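How a Robot Hand Learns to Push Buttons

By the Haworth Workshop kids' page

Some robots only vacuum floors. Ours is learning a harder job: working the switches on a big electrical cabinet. The build is happening at the Trisham shared workshop, and it started in December.

The project is called Kastano. It has one goal. The robot should be able to find a button or a switch, reach for it, and use its fingers the way you would.

A finger is harder to copy than you might think. When you press a doorbell, your brain guides your hand without you noticing. A robot needs a motor for each movement, and a program that tells every motor when to start and stop.

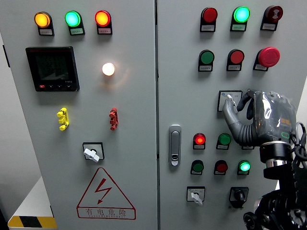
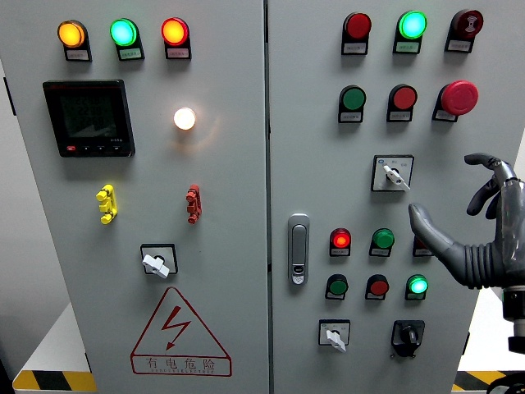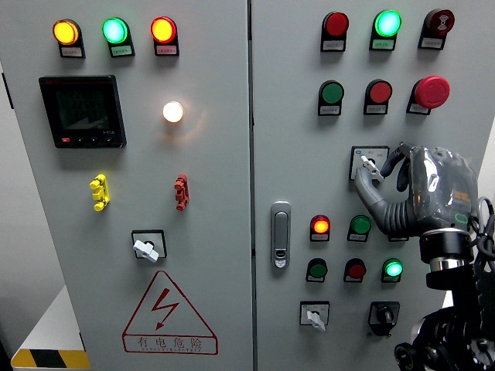 Buttons and switches need different moves. A push button needs one straight finger. A lever that turns needs two fingers, or a finger and a thumb, to hold it. The hand must squeeze hard enough to keep its grip, but too much force could break the lever.

The Kastano program keeps a list of every try. The list has 2,104 tries so far. A practice session lasts up to 30 minutes, and then the motors get a rest.

Words to know

Emergency stop: a big red button that shuts a machine down fast.
Indicator lamp: a small light that tells you something about a machine.
Selector switch: a switch you turn to choose a setting.

Stay safe

A lightning bolt in a triangle means electricity can hurt you. Never open or touch a cabinet with that sign. Tell a grown-up if you find one with its door open.

19 January 2023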